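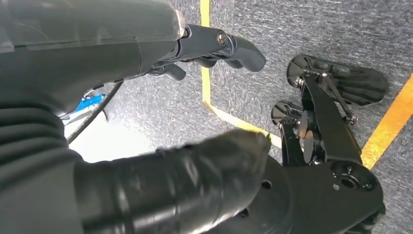 Gripper empty, over the carpet.

Notebook, fin and board bench, March

Picked up from last entry. The Pundden board is back on the stands with the old box ground out and the new one dry fitted. Box sits flush at the front and a hair proud at the back, so I took the router base down one more turn and ran the back third again. Fits now. Did not glue it today, the shop was 5 degrees too cold first thing and the resin was thick as honey. Heater on, resin moved to the shelf above it.

Fins. The set we cut for Gusmont is foiled on one side only. I had the center fin at the right thickness at the base but it was still fat halfway up, you can feel it with a thumb. Took it down with 80 grit on the hard block, then went over it with the soft pad. Still need to match the other two. Template for the side fins is in the drawer with the tape, the one marked with the wrong rake has been crossed out so please don't cut from it again.

10:40. Went back to the weed fin question. The shallow launch at Gusmont is all eelgrass by late season and everyone who sails there ends up dragging a beard of it. Our swept fin sheds it well but spins out when you load it on a broad reach in chop. The upright one holds and collects everything. I drew one in between, with the sweep starting lower down and more area kept near the base. Base chord is the same so it drops into the same box. Pencil outline is on the back of the previous page. No idea yet if it does either job.

Weights, for the record. Pundden board stripped, no straps, no fin, old box out: did not weigh it, scale battery flat. The in-between fin blank before foiling: 369 g. Will write the finished weight next to this when there is one.

The boom from the Lâm rig came in with the front clamp slipping. The lever closes fine but the cord has stretched and the rubber insert is polished smooth where it touches the mast. Swapped the cord, roughed up the insert with 120 and put it on the spare mast. Hung my weight off it and it crept down a finger width. Put a layer of old inner tube under the insert and it stayed put. I would call that good for lakes and flat water, not for jumping. If the proper insert turns up, change it and throw the inner tube out.

Also the tail end of the same boom: one of the pins does not spring back. Salt. Soaked in warm water over lunch, worked it in and out, a lot of white stuff came out. Dry lube only, no grease, last time the grease held the sand and it was worse in two weeks.

Sail, the Erkel one with the torn window. The tear runs along the seam for most of its length and then turns out into the clear panel. Patching the seam part is easy. The other part I do not like, the film there has gone yellow and cracks when you fold it. Better to replace the whole panel. Marked it out with 30 mm overlap all round. Have to check if what is left on the roll is long enough, it was rolled up inside another sail last I saw it. Do not downhaul this sail on the beach to "see how it looks" until it is done.

14:15. Shop warm enough. Test pot of resin went off a little quick, so smaller batches for the box. Taped the deck, roughed the slot, wiped it down with alcohol. Glued the box with a straight edge across the fin to keep it square to the stringer line. Checked it from the tail and from above, then left it alone. Sanding flush tomorrow, glass over the top after that.

Wet sanded the 600 sheets down to nothing on the center fin in the meantime. Nice and even now. Need to buy more of those.

Still open:
Side fins to match the center one
Finish weight of the in-between fin
Scale battery
Length of window film on the roll
Mast foot on the Pundden board, the tendon has a nick in it and I would rather replace it than look at it every time
Somebody borrowed the long straight edge before I was done, I used the short one, long one should hang by the door

Wind went northwest late afternoon and filled in. Did not go out, box was curing.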